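Materials Handling Fundamentals
Unit 3: Flat Belt Conveyors, Sizing and Upkeep
Handout to accompany the Wednesday lecture

1. Scope

This unit covers short, level belt conveyors carrying unit loads such as cartons, trays and pouches. Troughed belts for bulk material are treated in Unit 5. Read the Fadetti notes on friction before attempting the problems at the end.

2. Parts of the conveyor

A flat belt conveyor has a drive pulley, a tail pulley, a slider bed or a set of carrying rollers, an endless belt, and a take-up to set the tension. The side rails hold these parts in line. On a slider bed the belt drags over a fixed plate. The bed is quiet and gives good support to small items, but friction is higher than on rollers, and this sets the motor size on most short machines.

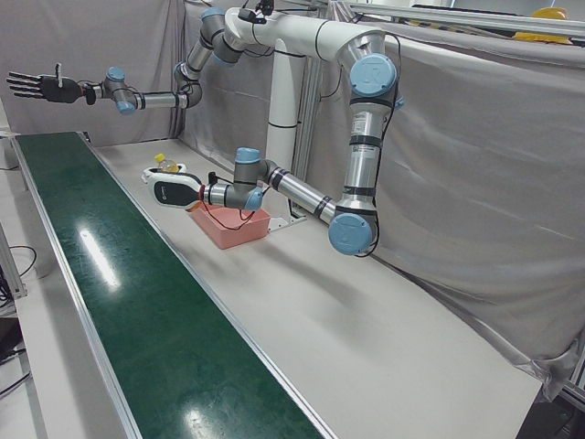 Fig. 3.1. Belt conveyor along one side of a work surface.

3. Belt speed and throughput

Let v be belt speed in mm/s and p the pitch, measured from the leading edge of one item to the leading edge of the next, in mm. The rate in items per second is

R = v / p

For v = 300 mm/s and p = 400 mm, R = 0.75 items per second, or 45 items per minute. The gap between items is p minus the item length. If the gap is too short, a downstream sensor reads two items as one. Check the gap at the highest speed the line will run, and again at start-up, when items may slip on the belt.

Throughput on paper assumes no stops. Multiply by the availability of the line to get a working figure. At 93 percent availability the rate above falls to 41.85 items per minute. Carry the decimals through and round only the final answer.

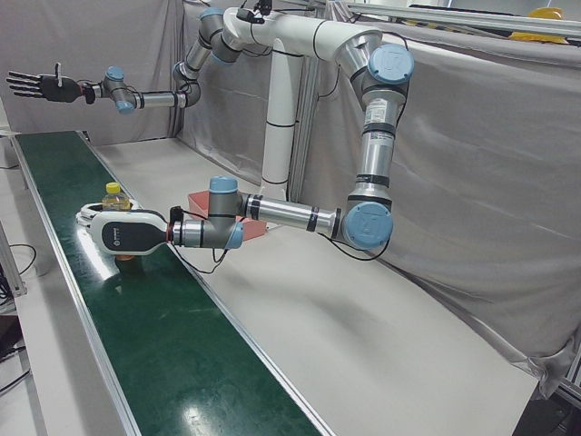

Fig. 3.2. Green belt set into a pale gray tabletop.

4. Belt pull

For a level slider bed, the effective pull is

F = f g (m + b)

where f is the coefficient of friction between belt and bed, g is 9.81 m/s², m is the mass of the load on the belt, and b is the mass of belt resting on the bed. Power at the belt is F times v, with v now in m/s. Divide by drive efficiency to get motor power. Mixed units are the most common source of lost marks in this section.

5. Controls

Small conveyors are often fitted with a variable speed drive set by hand. A knob position is not a speed. Measure the belt with a tachometer, or time a mark over a known length, and record the result with the belt loaded.

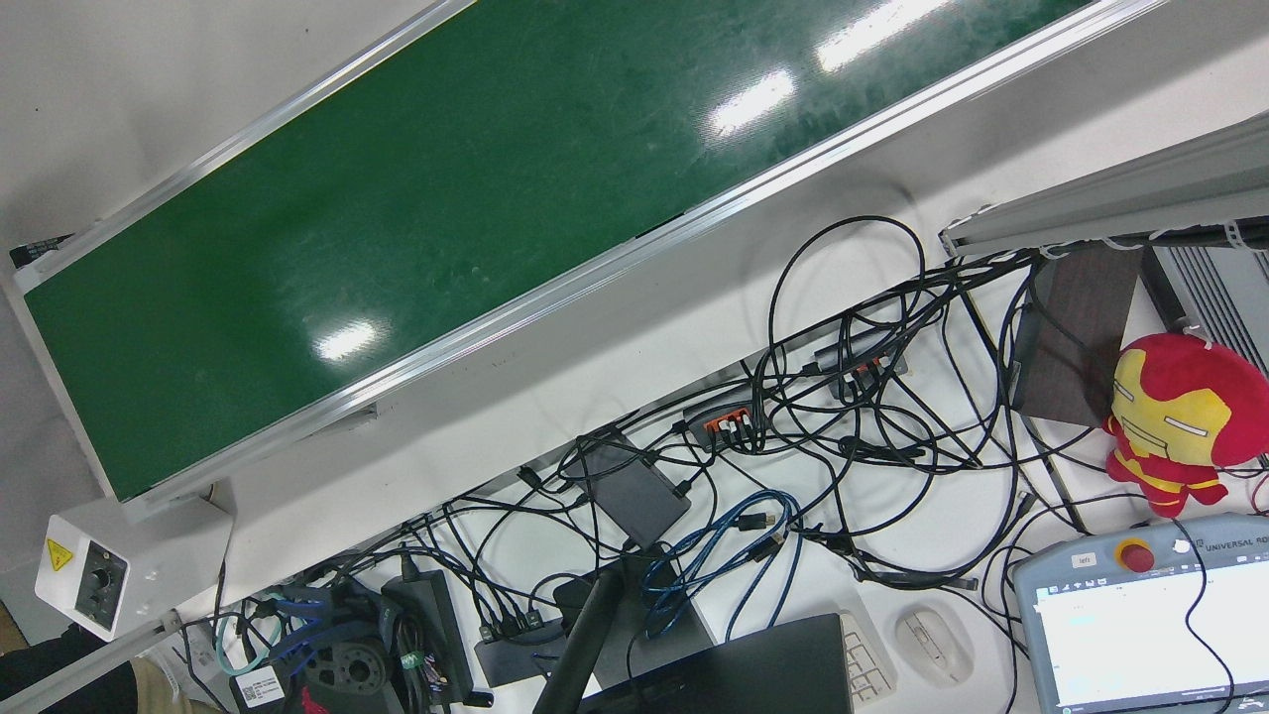 Fig. 3.3. Control box with rotary speed knob and electrical warning sticker.

6. Tracking and wear

A belt runs toward the side of the pulley it touches first. Square the pulleys to the frame before touching the tracking screws, then adjust in small steps and let the belt make several full turns between steps. Too much tension hides a tracking fault and shortens bearing life.

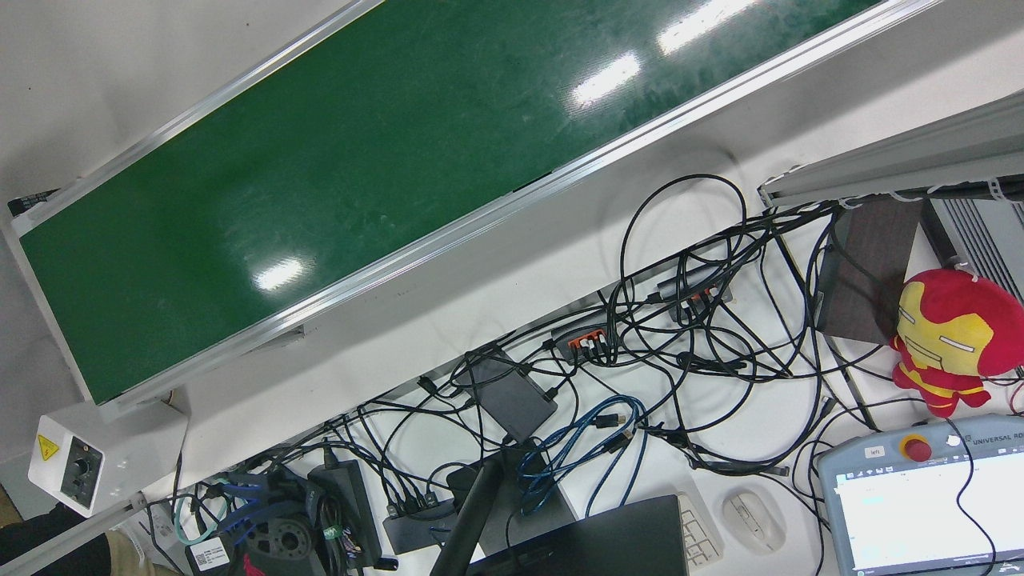
Isolate the supply before cleaning or opening any guard. Wipe the belt with a damp cloth and a mild detergent, and keep solvents away from the splice. Log edge fray, cracks and glazing on the inspection sheet.

7. Problems

3.1 A packing line at Nivora runs at 400 mm/s with a pitch of 300 mm. Find the rate in items per minute.
3.2 Repeat 3.1 for an availability of 93 percent.
3.3 Zistine trays are 300 mm long and travel at a pitch of 400 mm. Find the gap, then the time it takes to pass a sensor at 300 mm/s.

Reading for next week: Gebreyes workbook, section 4, on accumulation and transfers.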